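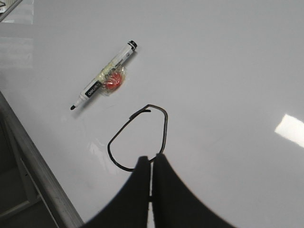
Notebook – appeals tracking, Kellach zoning and ballot cases
Tuesday, July
Entered by Arlo Ostrowski

Status of the four ballot-access petitions

Spent the morning on the docket pull. The state supreme court list went up at 9:15 and three of our four are on it. Fillisik v. County Clerk is the missing one. Åsmund called the clerk's office and was told the record from the court below came in without the exhibit index, so it goes back and gets sent again. No new date yet. I have marked it as "returned, record incomplete" in the tracker. Please don't change that to "dismissed". We did that once with Skidis and it took two days to get it out of the summary tables.

The other three are set for the same session. Baptiste is first, then Skidis, then the Kellach township petition. All three turn on the same question, which is whether a signature can be thrown out because the printed address doesn't match the voter roll when the signer moved inside the same district. The briefs overlap a lot. I compared the argument sections of Baptiste and Skidis side by side and found whole paragraphs in common, including a wrong page cite to the trial transcript. Same law office on both, so no surprise there.

Kellach is a bit different. The township threw out 44 signatures and the candidate missed the line by 30. If the court agrees with Baptiste on the address point, Kellach probably follows, but 40 of the signatures were also challenged for missing dates, and the trial judge never ruled on that. It could be sent back down even if they win on the main issue. I would not code it as a companion case for now. Åsmund would. We left it open.

Coding notes

Changed the "issue" field so it takes two values. Until now we picked the main one and put the rest in comments, and the comments don't get exported. Kellach now reads address / date. I went back through last term and fixed the entries I could remember. There are 200 older ones that need a look. I did the first batch before lunch and it goes quickly if the opinion is already in the folder, slowly if it has to be requested.

Filing dates: use the stamp on the first page, not the date in the signature block. Baptiste was signed on a Friday and stamped the next week, and we had both in different tables. Fixed in the main one. The timeline chart still has the old date.

Amicus briefs – still no agreement on whether a late one that the court accepts should be counted with the rest. I have been counting it and putting an L in the notes column.

Phone call with the clerk, 2:40

Asked three things. Oral argument audio will be posted the same day, not the morning after as it was last term. Written questions from the bench, if there are any, go on the docket as orders, so our search for "question" will miss them. Search for "order, supplemental". And the sealed attachment in Skidis is only the home addresses of the signers, which we don't need.

She could not say if the court will rule before the ballots are printed. The county's printing deadline is in the Baptiste appendix, near the back, and I have copied it into the tracker under "outside dates".

To do

Åsmund: fix the timeline chart, call again on the Fillisik index.
Me: next batch of the older entries, starting with the recall cases. Read the Kellach reply brief, which I have only skimmed.
Either of us: the shared folder has two copies of the Skidis opinion below. The one with the longer file name is the corrected version – delete the other.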